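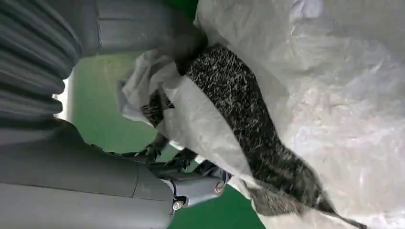

Wrist camera view during a sack pick. White woven sack, flap turned over, speckled contents showing.

Cletum Grasp 8
Perception and grasp planning software for sacks, bags and other soft packages

Overview

Cletum Grasp 8 plans and supervises picks on items that do not hold a fixed shape. It takes depth and color data from a wrist camera, builds a surface model of the item, and sends approach, close and lift commands to the arm controller. No CAD model of the item is needed. The software runs on an industrial PC next to the cell and connects to the controller over Ethernet.

Segmentation

Woven sacks are difficult for general-purpose segmentation. The fabric is glossy and partly translucent, creases produce false edges, and an open sack shows two very different surfaces to the same camera. Grasp 8 labels each pixel as fabric, contents, gripper, cell hardware or background. Contents are excluded from the contact area by default. A fold is treated as fabric if its edge can be traced for at least 8 mm.

The background class is set up per cell. Painted floors in a strong color give the cleanest result, and one empty-cell capture is normally enough. Repeat the capture after a change of lighting.

Self-view masking

At close range the gripper covers a large part of the view. The masking module computes the position of fingers, housing and brackets from joint values and removes them before planning. Flexible fingers are modeled as a chain of short segments, with bend estimated from drive pressure or motor current depending on the gripper. Cables are not modeled. They are learned during a 600-frame calibration run, which should be repeated if the cable routing is changed.

Grasp planning

Candidates are scored on fabric area, fold direction, distance to exposed contents and clearance to the arm. The weights can be edited in the Plultodow panel and saved per product. The planner was tuned on 2,929 recorded sack picks, of which 2,145 were on sacks that were open or partly open at the top.

During closing, the planner compares the live view with the expected position of the fold. If the fabric moves outside the set band, the close is halted and the cell program receives a status code. The retry policy is left to the cell program – Grasp 8 does not move the arm on its own after a halt.

Interfaces

Arm control: Higuchi motion protocol, or generic TCP pose streaming
Gripper: two-finger and three-finger, rigid or flexible
Camera: wrist-mounted color and depth, global shutter preferred
Logging: images, masks, candidate scores and joint values, one folder per pick
Simulation: replay of logged picks, offline, no hardware license needed

Limits

Grasp 8 does not estimate weight or fill level. Fine material falling from an open sack can disturb the depth data; set the particle filter to High for these products. Clear film bags are not supported in this release.

Ordering

Licenses are per arm and include the calibration tool and replay viewer. The Durkwood option adds multi-arm scheduling and is ordered separately. Users of version 7 can import product files directly, but calibration files must be made again.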